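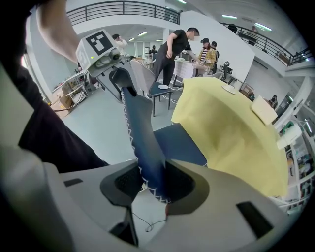 Subject: Re: [hall-users] Tablecloths and runners for the May supper
From: Stelios Liapis
To: hall-users list

Slamet Kwok wrote:
> I have the May supper down for 42 people at the Prustow room. Before I
> order anything, can someone tell me what cloths we already have, and
> whether the round tables need the big size or the small one? Also Lies
> asked if the blue strips with the white zigzag edging are meant to be
> runners or chair ties. I said runners but I'm not sure.
>
> Slamet

Slamet,

The blue ones can be either. Thanasis sewed them as chair ties two years ago, and they are long enough to go over a small round table if you don't mind the ends hanging. The white zigzag runs down both sides, so there is no wrong edge. Iron them on the back and keep the iron moving, the stitching puckers.

For the round tables use the big size. The pale yellow cloth is a big one and it hangs in folds well down the side. The small size stops just under the edge of the table and looks like a mistake.

We have 6 big cloths in yellow and enough white ones for the long tables. I would not order more white. If you want another yellow, Karagiannis still had the same shade when I called, but they wanted 30 for one cloth and I thought that was high.

A few things from last time:

Put the cloths on before the plates come out of the cupboard. We ended up parking small plates on chair seats while somebody straightened a cloth, and one got sat on.

Smooth from the middle outward. Two people for the long tables, one is enough for a round.

The chairs with the navy seats go with the blue strips. The folding ones from Tustden don't, and the strips slide off them anyway – leave those bare.

Lies, if you are reading this, the bag of strips is on the lower shelf in the back, under the candles. Please count them when you take it out. Prodromos borrowed a few and I never heard if they came back.

I can be there from 4 to help lay the tables.

Stelios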